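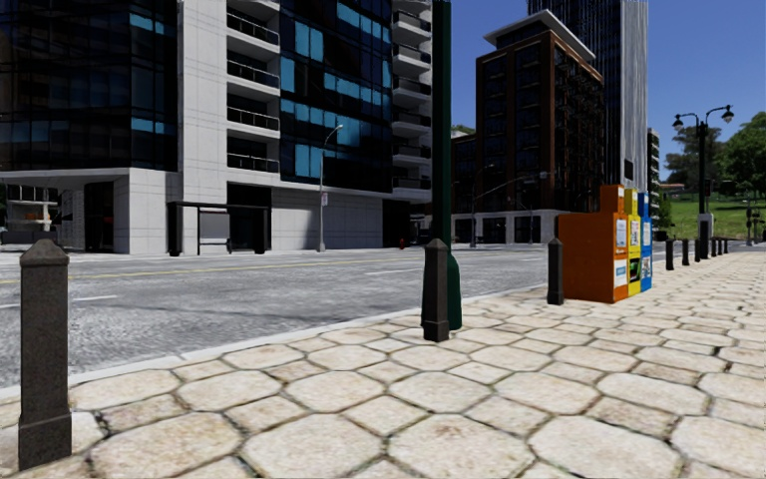
Report on a visit to the Brakness automation centre

Members of the Rundeck housing and trade association attended the March open day at Brakness. The purpose was to judge whether machines now on offer could take over routine chores in members' shops, shared laundries and forecourts.

The morning was given to outdoor work, which at Brakness is practised first in simulation. The host firm, Bokier, has built a rendered street corner with a paved walkway, a line of bollards along the kerb and three newspaper boxes standing close together. The street holds no traffic or pedestrians. Staff explained that the sweeping program must learn to clean between fixed objects before moving ones are added. Visitors asked about litter caught behind the boxes and were told that this remains a job for a person with a broom.

Bokier reported 899 practice runs on the pavement task, of which 775 were completed without help. The association notes that these figures come from the simulator alone. No comparable record has yet been kept for a real pavement, and members should bear this in mind when reading the firm's brochure.

After lunch the party moved to the indoor hall, where Smits showed a machine for folding towels and stacking shelves. It folded four hand towels neatly and stopped at the fifth, which had been handed over inside out. Shelf stacking went better with boxes than with bags. The operator stepped in on two occasions, both times to straighten a bag of flour.

Members who run small shops thought the stacking unit worth a further look, provided that the hire terms include repairs. Those responsible for shared laundries did not wish to proceed this year. On outdoor sweeping, the association has asked Bokier for a trial on a real forecourt and will circulate the reply to members on receipt.

Copies of the Smits price list may be had from the Rundeck office. Parking at Brakness is limited and the lower entrance closes at 4 p.m.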